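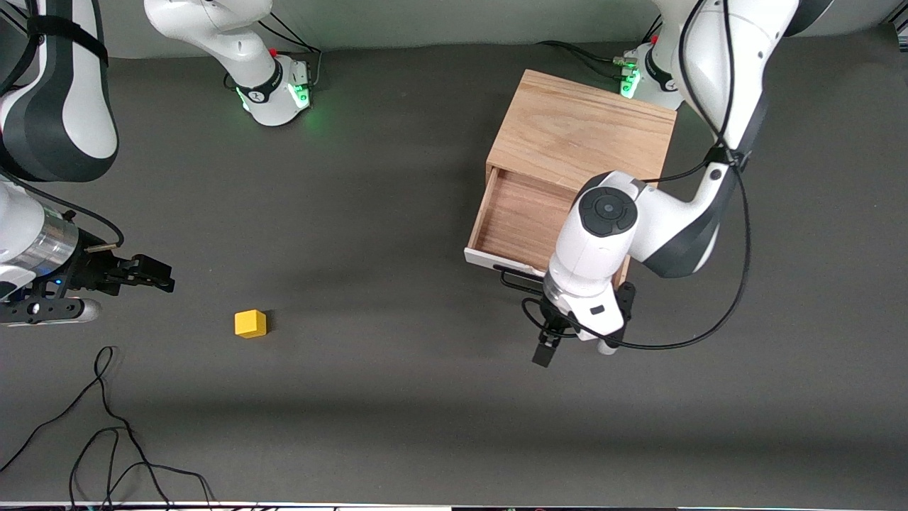
Cabinet with drawer partly open; yellow cube on the tabletop.

Tundent Drawer and Cube Set

Contents
The set covers one household activity: putting a small object away in a drawer. It holds 343 clips at a single tabletop station in Nurkthorpe.

Objects
Cabinet - light-brown wood, flat top, one drawer with a white front panel and a black wire handle.
Cube - small, yellow.
Tabletop - dark gray.

Splits
Clips 1 to 200 are for training. The remainder are for testing.

Known limits
Only one cabinet is included. The Bergeron and Tisto cabinets are distributed separately.

Maintenance
Corrections are issued each June. Users should cite the release number.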